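Robot-Assisted Disassembly of a Desktop Computer in a Shared Workshop
Student project report, Helmy shared workshop
Authors: Latifa Abdel Hamid and Marwa Filali
30 December 2024

1. Why we chose this project

In our first proposal we wanted to sort small electronic waste on a moving belt. Our supervisor found this too wide for two students, and after the discussion we decided to take one object only, the desktop computer, and to see how far a robot arm can go in taking it apart. The workshop members receive old towers from offices quite often, and before they go to recycling somebody must open them and remove the useful parts by hand. The work is slow and it is hard on the fingers.

We had access to the arm in the evenings, from March. The budget was small, so almost everything besides the arm was printed or found in the workshop.

2. The setup

The tower is placed on its side on the slatted table, with the side panel already removed. We did not try to automate the panel. The arm comes from above, and the gripper must enter between the walls of the case without touching the drive cage.
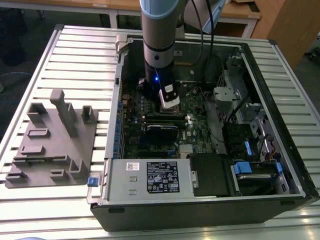 To plan the motion we divided the case into zones. The processor zone is the most difficult, because the parts there are small and the lever of the socket has to be approached at the correct angle. The power supply zone is easier to reach, but the part is heavy for our gripper and we left it out of the tests.

The printed fixture plate lies to the left of the computer. We drew it in Tredari, a small program which Marwa already knew from another course, and printed it in gray filament from Govell. The first plate had walls that were too thin and one holder broke when we took it off the printer bed. The second plate is the one we kept. Its raised blocks and slots give the arm fixed places to put down the parts, so we do not need to search for them again with the camera.

3. Control and teaching of positions

We taught the positions by hand. One of us moved the arm slowly with the controller and the other watched the distance to the case from the side. Each position was saved with a name, and we learned quickly that the names must be clear. "Point new 2" does not help anyone one week later.
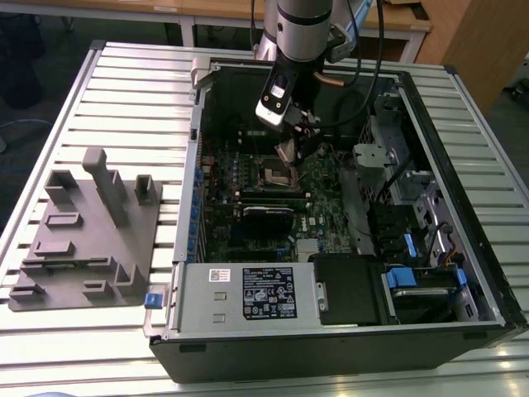

Page 13

The speed was limited in software for all movements below the rim of the case. Outside the case the arm may move faster. We also added a waiting point above the socket, where the program stops until the operator confirms. It makes the cycle longer, but we felt more comfortable with it, especially when we changed the gripper angle.

A problem we did not expect was the position of the tower itself. If it is shifted only a little on the slats, all the saved points are wrong by the same amount. At first we marked the corners with tape. Later Latifa wrote a short routine in which the operator touches two corners of the case with the gripper and the program corrects the other points. This routine is the part of the project we are most satisfied with.

4. Open points

The cables are still a weak side of our method. A cable does not stay where it was, and a saved position cannot know about it. For now, the operator must look and decide before each descent. We also would like to repeat the work with a different model of tower, as all our zones were drawn for one case.

We presented the project to the workshop members and asked for remarks before we finished this text. 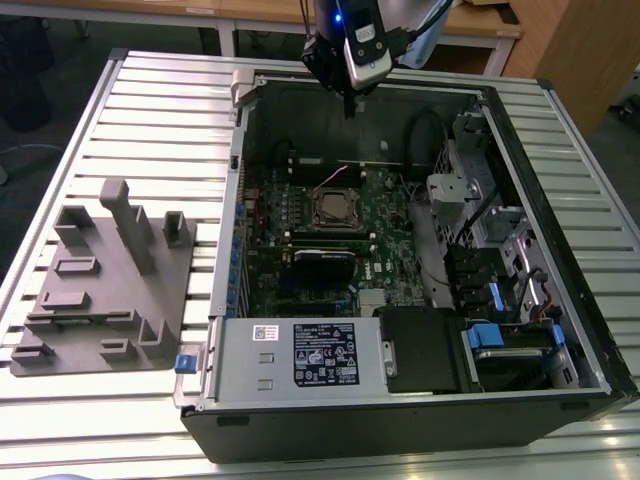
Ekwood wrote to us that the corner routine should come first in the report, and that he would touch three corners and not two, as with two you cannot notice when the case is tilted on the table. He also asked if the confirmation at the waiting point could be done with a foot pedal, so that the operator keeps both hands on the controller.

We agree with the remark about the third corner and have added it to the list for the next group. The pedal we could not test in the time we had. The saved positions, the drawing of the plate and the corner routine are stored on the workshop computer, in the folder with our names.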